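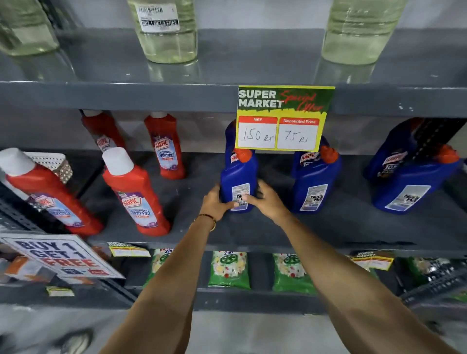

Photo: Elaine Arruda

Zumel Head Camera Review: A Few Good Weeks in the Store Aisle
January 2026

I should say up front that I did not expect to like the Zumel as much as I do. I spend my working days collecting hands-on footage for teaching robot arms to tidy and restock store shelves, and by now I have worn enough cameras on my forehead to be hard to please. Most of them are either too heavy, too warm, or so fussy about lighting that you spend the afternoon babysitting menus. The Zumel has its faults (I'll get to the strap!), but it is the first one in a long while that I have reached for without being told to.

Some background on what I compared it with. Before this I used the Pimeo, a chest-mounted camera that plenty of people in my line of work still swear by, and I had a short loan of the Rowlands, also worn on the head. All three feed into the same Durkonum controller, so the arm that learns from the footage stayed the same all the way through, and so did the shelves.

The view is the big selling point. With a chest camera you are forever guessing whether your hands are in the picture, and on anything higher than your ribs the answer is usually no. The Zumel looks where you look. When I take hold of a bottle of Harpic on a middle shelf, I get both hands and both forearms coming in from below, the bottle between them, and enough of the shelf above to see the price card hanging over it. That last part matters more than I used to think. A gripper that comes in too high will catch a hanging card before it ever gets to the bottle, and the arm can't learn to stay clear of something it has never been shown.

Cleaning products are a lovely torture test, by the way, and I would recommend them to anybody reviewing one of these. Angled nozzle caps, glossy plastic, clear bottles of pale liquid on a shiny board, soft detergent packets down low, and a bottle or two leaning on its neighbors. Color held up very well for me. The blues and the reds stayed properly blue and red, and the orange caps didn't smear into the labels behind them. Big print, like a BUY 1 GET 1 FREE sign, is no trouble at all. The tiny text on the back of a bottle is another story, and if your project depends on reading ingredients you will want a second camera closer in.

Now for the grumbles. Motion blur is the main one. As long as your head is steady the picture is crisp in the middle, but turn even a little and the outer parts go soft, the floor especially. The Rowlands handles this better, I have to admit. I got into the habit of moving my eyes first and my head second, which felt silly for a morning and then felt normal. The wide view also trims the top off tall things on upper shelves unless you tip your chin up, and after an hour of that my neck had opinions.

The strap is a shame on a camera this good. It slips on fine hair, the buckle sits right where you'd rest your glasses, and I ended up swapping it for the one off my old bicycle lamp - much better, and I have not gone back. At 73 grams the camera itself is light enough that I forget about it, which I did once all the way out to the parking lot.

Battery life was up to two hours for me, a bit less with the preview running. Setup with the Durkonum took one evening and two restarts. The manual is thin, but the support page has improved since October, when I first went looking for help and found mostly blank headings.

At $418 it costs more than the Pimeo and less than the Rowlands, and that feels fair. If your arm works at table height and your camera rarely moves, save your money and stay with the Pimeo, which is still a sturdy little thing. For shelves, and for any job where two hands meet on one object, I'd buy the Zumel again. Budget a few dollars for a different strap.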